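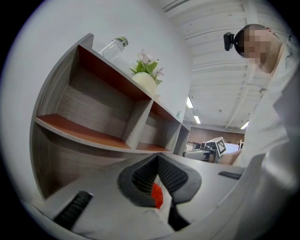

Reviews > Workplace tools > Grippers
Reviews Guides Compare Contact
12/08/2023 | Wiesława Borkowska

The Trelden hand-held gripper replaces written pick instructions. A worker does the task with it and the arm on the line is programmed from the recording. We ran it at Zurndale for 6 shifts, logging 241 takes, of which 232 were usable.

Pad grip is good on glass and poor on thin card. The handle tires the wrist after two hours, so we rotate staff.

Packing jobs changed most. Libor Michalík now records in the mornings and checks the arm's output after lunch. His pay grade has not moved, and it should. Setup labour is lower than with our old teach pendant. Recommended, with a lighter handle.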